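3.2 Marking out the work surfaces

Sorting tasks of the kind studied here depend on people putting things down in a known place, and earlier work at Flostolitz had shown that instructions alone did not achieve this. Items drifted towards the person doing the sorting, and piles that began apart ran into one another before the session ended. Hegyi suggested dividing each surface into cells before any items were brought out, and we followed this in all sessions reported below.

Three ways of marking were tried during the pilot in June. Chalk was quick to draw but came off on sleeves. Printed paper mats gave neat cells, but the edges curled and small items slid under them. Painter's tape took longer to lay and had to be replaced when a corner lifted, yet it stayed put through a session and could be peeled away when the room was needed for something else. We used tape from then on.

The tape was laid by two people, one holding the free end and the other smoothing it down from the roll. Lines running the length of the surface were put down first and the cross lines after. No attempt was made to cut the tape flush where lines met, as the overlap did not get in the way of the items used. Cell size followed the largest item in the set — a storage tin from Dorkska — with room left for a hand on either side. Smaller items were given the same cells so that the layout did not have to change between sets.

Items were drawn from a pool of 500, of which 100 were set aside for practice. Each session used 80 items. Participants were told that an item lying across a line would be scored as belonging to neither cell, and that they could move it at any time before the end.

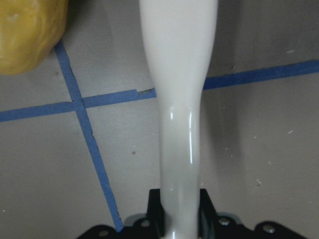

Figure 2. Taped layout used with the Shehu set. Lines need to be easy to find at a glance, and the colour of the tape was settled with this in mind. Blue strips were laid in a grid on a light grey, slightly mottled surface, where the difference in colour is plain. White tape had been considered for the same purpose and was dropped.

Ateş checked the lines at the start of each session and pressed down any loose ends. Where a strip had torn, the whole length was replaced, as short patches left a ridge that light items caught on. The sessions at Ivier followed the same procedure, except that the tape was taken up each evening and laid again from pencil marks the next morning.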